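Worn metal floor in a big parts bin, paint it or leave it?

Posted by Ludivine Caron in Workshop and Storage

Hello all. I am responsible for the storage in a small workshop, and I have a question about one of our big open bins. It is gray metal, with sloped walls and thin rims. We bought it used through Westerberg, and I do not know how old it is. The walls are still acceptable to me, they have some pale scratches and on one side a brownish scuffed area. The floor is worse. It has whitish scratches and blotches over a large part, more on the near side where the parts arrive. There is also one small round hole in the floor, toward the corner.

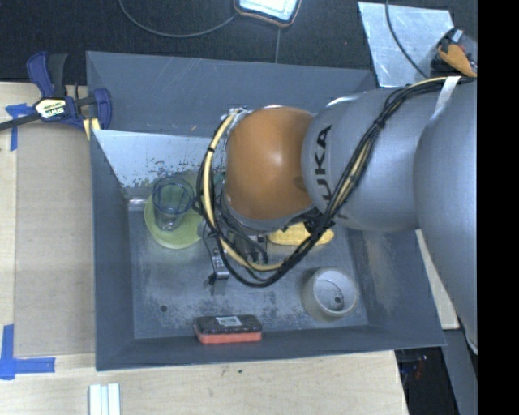

My colleague wants to paint the whole inside before June, when we get a larger delivery. I am not sure this is a good idea. We put bare steel castings in it, and I am afraid that the paint will come off in small pieces and stick to the castings. The bin is 1183 mm long on the inside, so a sheet of something could also be cut to fit. Also there is a bright panel at the left with chipped patches on its lower edge, dark and a little green. Must I treat this part in a different way? And should I close the hole?

I searched on this site before, but I found only answers for garden containers and for car trunks. Thank you in advance, and sorry for my English.

tobben_k

Paint it. Any metal paint will do. We did ours with what was left from the gate and it looked like new.

Marisela_W

I would not paint the floor if you put castings in it. I tried this with a smaller bin, using Zinel primer and two coats of gray on top. On the walls it held well. On the floor it was scratched through after three weeks, and we found gray flakes in the washing tank. Scratches alone do not make a metal floor weak. Run your hand over it with a thick glove, and if you feel a sharp edge, take it down with a file or a flap disc, grit 100 is fine.

For the patches on the bright panel, first find out what they are. Wipe them with a rag and a little degreaser. If the color comes away on the rag it was only dirt or old coolant. If it stays and the edge feels rough, brush it with a wire brush and look if there is sound metal under it. I can't tell you from here if it is rust, old coating or something else.

About the hole: look under the bin before you close it. In many bins a hole like this is for draining, and if your castings come with oil or water on them you will be happy to have it. If small parts can fall through, put a piece of mesh over it from below.

P. Okkerse

I agree with the answer before me about the paint, but I would put a liner in. We have used rubber sheet from Zovau for some years, 6 mm thick. Cut it a little smaller than the floor, a few mm on each side, or it will make a wave in the middle when the room gets warm. Don't glue it. You want to lift it out and sweep under it, and if there is a drain hole, cut the same hole in the sheet.

We also tried a plastic one from Sternurico which was cheaper, but it became slippery with oil and the parts all slid to one side. Please check also if your parts leave the factory with oil on them, some oils make rubber swell. Ask the supplier for a small piece and leave it in the oil overnight.

Ludivine Caron

Thank you, this is very helpful. I looked under the bin this afternoon and there is a short piece of pipe welded around the hole, so I think it is really for draining. I will leave it open with mesh. My colleague still wants to paint, so we agreed that he can do the outside. I will ask for a sample of the rubber and try it with our oil.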